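Suche Suchbegriff eingeben Los

Protokoll der Arbeitsbesprechung Ausstattung, Projekt Lostora
4. April 2023
Anwesend: Maëlle Gosselin (Leitung), Bontu Mersha (Protokoll)

TOP 1 Bestand Kleinteile
Die Liste umfasst 72 Positionen. Sechs davon sind ohne Lagerort und werden bis Juni nachgetragen. Servietten und Taschentücher werden künftig getrennt geführt.

TOP 2 Tücherboxen
Gosselin berichtet zum Stand der geflochtenen Boxen. Die Ausführung bleibt zweiteilig, rechteckiger Deckel mit langem Schlitz auf geflochtenem Unterteil. Befüllt wird bei abgenommenem Deckel, das erste Tuch ist vor dem Aufsetzen durch den Schlitz zu führen. Das Angebot von Tivamix über 200 Nachfüllpackungen wird angenommen. Vier weitere Boxen werden nicht bestellt, Entscheidung vertagt.
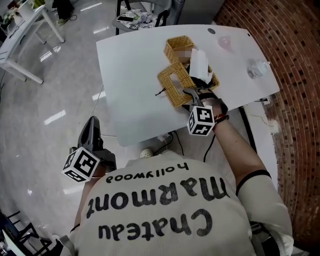
Abb. 1: Tücherbox am Tisch, Deckel und Unterteil getrennt

TOP 3 Tische
Kabel sind nach Möglichkeit durch die Tischdurchführung zu legen. Getränkeflaschen gehören ins Regal. Zuständig: Mersha.

Ende der Besprechung ohne weitere Punkte.

Kommentare (3)

Alo: Gilt TOP 2 auch für die Boxen im Nebenraum?

B. Mersha: Ja, gleiche Ausführung.

MacDonald: Bei TOP 1 fehlt die Angabe, wer nachträgt.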